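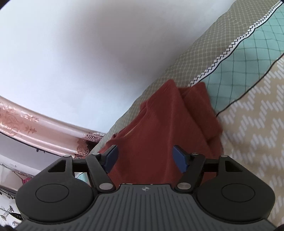
We got to the Istasow open day a little after ten, later than I had planned, and the parking lot was already full, so we left the car behind the bakery and walked up the hill (worth it for the smell alone!). If you have never been, Istasow is the old guesthouse that now teaches housekeeping and home care, and once every August they let the rest of us wander through the bedrooms and ask nosy questions.

I spent far too long in the bedding rooms, as my sister will tell you. Juniper Van Dusen was showing people how to fold, and she was so patient with us. She likes a patterned spread on a bed, partly for looks and partly for the plain reason that it hides a crease, and she had us start every cloth the same way: crumpled up on the bed, just as it might come out of a basket, then find one corner, then its neighbor, and give it a gentle shake. My first try looked like a sandwich. My second was better, and a dark red one I did near the end was good enough to go on the shelf!

Downstairs there was coffee and a very dense plum cake, and Erick Mosoti gave a short talk on the linen store, which holds 630 bedspreads, a good many of them given by families in town. He takes donations on Thursday mornings at the side door, washed please, and no feather quilts. The next folding class costs 21 dollars and I have put both our names down.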